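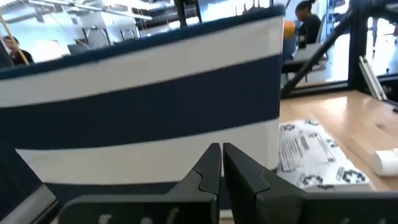
Viltex sync stuck after working away from the network

nerea_salcedo
May 3, 2021
Hello all, I hope somebody kind can point me in the right direction. I keep our parish hall bookings in Viltex and did a whole afternoon of typing at my mother's, where there's no broadband to speak of. Back home it says "76 records waiting" and has said so ever since lunch. I've restarted it twice and made a lot of tea. Is my work safe, do you think?

Teo Bravo
Hello Nerea, and don't worry – your records are sitting on the laptop until the server accepts them. I'd sign out, sign back in and press Sync once. It takes up to 15 minutes on my old machine, so do give it time.

florencio_m
Sorry Teo, I wouldn't sign out with anything waiting! I did that in December on version 14 and lost a morning's entries. Export to a file first, please, then try whatever you like.

Teo Bravo
Fair enough, though I've signed out dozens of times and never lost a line. Perhaps they've mended it since. An export does no harm, I'll grant you that.

nerea_salcedo
Thank you both so much. I exported first (sorry Teo, I'm a worrier) and then signed out and in again, and it's down to nine waiting. Should those last few be taking longer?

florencio_m
Have any of them got long notes? Mine stick at anything over 200 characters.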